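Winter league: length of the pursuit round
12th January | Posted by Clellari_Secretary
Print this page | E-mail this page

Clellari_Secretary: Members are advised that the pursuit round at Guerra will be ridden over 2 kilometres from September. Entries rose to over 300 last season and the present programme overruns.

gretura_wheeler: I must object. Our juniors have trained for the longer distance, and a shorter ride favours the sprinters.

bankingline: I do not agree with the previous member. The juniors at Citum rode the shorter event without complaint.
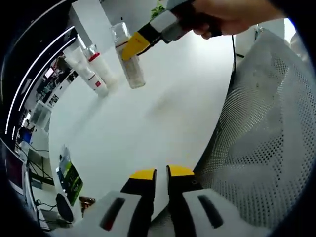 Clellari Track Cycling Club, Competitions Section

gretura_wheeler: Citum is a different track. May the matter be put to the clubs before entries open?

Clellari_Secretary: Written comments will be accepted from any affiliated club.

Last updated: 12.40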